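Skunico Shared Workshop, Ferkbridge
Two-Arm Bench Build: Safety Inspection Checklist with Comments

Inspected by: Bo-ram Tak
Build lead: Konrad Kurek
Date of inspection: 29/03/2026
Result: Approved for supervised operation, subject to items 4, 7 and 9

Section A. Power and stopping

1. Emergency stop within reach of the operator's stool. PASS
Comment: Tested from the stool and from the doorway side. Both arms held position when the button was pressed.

2. Supply isolated by a single labelled switch. PASS
Comment: Label replaced by C. Urbańczyk after the old one lifted.

3. Power returns only after a deliberate reset. PASS

4. Cables secured clear of joints through full travel. ACTION REQUIRED
Comment: Loops on both arms are to be re-tied with more slack at the wrist and less at the elbow. Lieven De Graaf has the Lema clips. To be checked again before the arms are run above 30 per cent speed.

Section B. Bench and handling

5. Bench fixed to the floor and level. PASS
Comment: Level across its width. The slight rock noted in September has been corrected.

6. Load items light, unbreakable and free of liquid. PASS
Comment: Household packaging is in use for the tray task. The heaviest permitted item is 80 grams until the grip force has been measured.

7. Gripper fasteners marked and torqued. ACTION REQUIRED
Comment: Marked on one arm only. Paint pen is in the Sisholm cabinet, second drawer.

8. Tray and items placed within the agreed work area. PASS
Comment: Blue tray and green box in use at the bench.

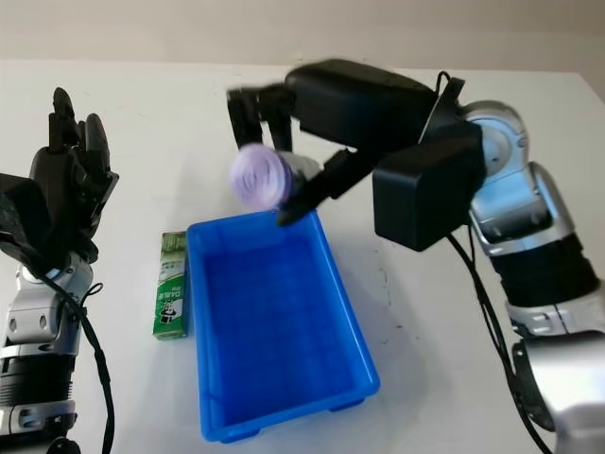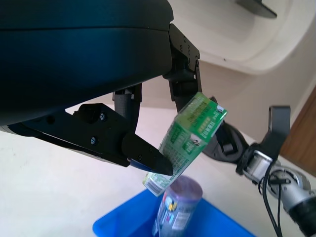
Query received from D. Domański: May a member reach in to straighten an item while the arms are paused?

Response: A software pause is not sufficient for this purpose. The member must press the emergency stop, confirm that both arms are still, and only then place a hand inside the work area. The reset is made by the same member once clear of the bench.

Section C. People and surroundings

9. Floor line visible on all open sides. ACTION REQUIRED
Comment: Tape is worn through at the aisle corner. Replace with the wide yellow roll.

10. Minimum of 2 persons present during powered operation. PASS
Comment: Sign-in sheet agrees with the run log. One entry has no surname and should be completed.

11. Loose sleeves, lanyards and long hair secured. PASS

12. Run hours recorded. PASS
Comment: The log is up to date. A full joint inspection falls due at 4000 cycles and should be booked before the count is reached, as the bench will be out of service for the day.

13. Extinguisher in date and unobstructed. PASS
Comment: Offcuts had been stacked in front of the bracket. Moved during the inspection.

Outstanding actions
Item 4: L. De Graaf
Item 7: K. Kurek
Item 9: C. Urbańczyk

Completed actions are to be initialled on the bench copy and reported to the inspector. Unsupervised operation is not permitted while any item remains open.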